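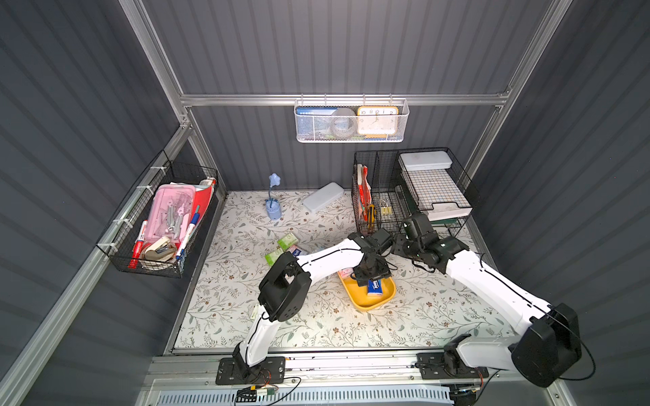 Home | Notebook | Entries | Parts list | Older | Newer

02/05/2018
Bench 4, gripper swap, left and right

Started late because the key to the parts cabinet had gone home with Jalen. Coffee, then swap.

The plan from the April meeting was to run the old Mostar fingers against the new Söderlund pads on the desk-tidying task and finally settle which set goes on both arms. I've been putting it off because changing fingers means redoing the zero on the jaw servo, and I hate redoing the zero on the jaw servo. But Roald wants an answer before he orders more pads, and fair enough, they aren't cheap.

Setup is the usual one. Both arms on the front rail, tablecloth on, yellow tray in the middle, black wire organizer at the right rear, the two baskets up on the walls. I kept the flowered cloth on purpose. Holger would like us to go back to the plain gray mat (he says the leaves mess with his segmentation, and they probably do) but the cloth has some give under it and that matters a lot for flat things. On the mat the fingertips just stop dead. On the cloth they press in a bit and you can get under an edge. I don't want to pick fingers on a surface we aren't going to use.

First set, Mostar fingers on both sides. Hard tips, narrow, a tiny bit of toe-in that I filed in myself last winter and am still proud of. Tissue packets were fine. They squash and the tips dig in and up they come. The small boxes were fine too as long as the approach was square. When it wasn't square the box spun out from between the tips and skated across the tray, which is funny the first time and less so by the tenth! The pencil case was bad. It's flat and slick and the hard tips have no bite on it at all. I tried coming in at the corner, I tried coming in on the long side, I tried pushing it up against the tray wall with the right arm and scooping with the left. The last one worked twice and I'd call both of those luck.

Second set, Söderlund pads. Softer, wider, and they hang on like anything. Pencil case came up on the first try and I may have said something out loud. Boxes no longer spin. The trouble is the width. Getting a packet out from beside another packet is now a real job, because the pad wants to take both, and twice I ended up carrying a pair over to the organizer when I only wanted one. Also they drag on the cloth. If the jaws close while they're still touching it you get a nice ruck of fabric in the grip along with whatever you were after, and then the whole table shifts when the arm lifts. Had to stop and smooth everything flat and put the tray back on its marks. I've bumped the closing height up 4 mm for the pads and that mostly cured it, but now thin stuff is marginal again. You can't win.

Mixed set, which was Nazar's idea and I was rude about it in April, so sorry Nazar. Pads on the left, hard fingers on the right. Left does the picking out of the tray, right does the placing and the fiddly business near the organizer, where you really want something narrow that can get in between the wires. I liked this a lot more than I expected to. The handover is the weak point. With the two wrists that close together there's not much room, and the right arm has to come in from the organizer side with its elbow well up or the housings touch. They did touch once. No damage that I can find, but I've left the speed at the lower setting for anything with both arms over the tray and I'd ask everybody to leave it there until we've fixed the keep-out volume.

On controllers, quickly. I ran the first two sets on the old board and the mixed set on the Flekudeo board, which I know, I know, changes two things at once. Eilif will tell me off. In my defense the old board started dropping the right wrist servo again, same as before, and I wasn't going to spend the afternoon reseating connectors. The Flekudeo is smoother at the bottom end of the speed range, no question. You can feel it if you rest a finger on the forearm during a slow move, there's none of that little tick tick tick. What it doesn't do well is recover. If a servo goes over its current limit the whole chain goes limp and the arm sags, where the old board would just drop the one joint. I propped the left one up on my hand for a good while before I found the right reset sequence. It's written on tape on the inside of the door now. Please don't peel it off.

Tally so far is 363 grasps over the three sets, with the log split by set in the shared folder. I haven't worked out the percentages yet and I don't trust my labels for the early Mostar runs, where I was counting a spin-out as a miss in some places and as a retry in others. I'll go back over the video before I put any number in front of Roald. The cycle counter on the left jaw has also gone past 4,000, so those gears are due for a look whatever we decide.

Things to do, mine unless it says otherwise:

- rerun the mixed set on the old board, once the wrist servo behaves
- tie back the loose wires at the left base, they bother me every time that arm swings low
- ask Wedham if they'll cut the pads narrower, 6 mm off each side would do it
- keep-out volume between the two wrists (Eilif)
- Holger to try his segmentation on the cloth with the pads fitted, the tips look different to the camera now and that may upset it
- new jaw zero for the left, written down somewhere sensible this time

If someone wants the bench tomorrow, it's set up mixed, pads left, fingers right, Flekudeo board in. Closing height is still at the raised value on the left only. Don't copy the left config over to the right or it'll close on thin air.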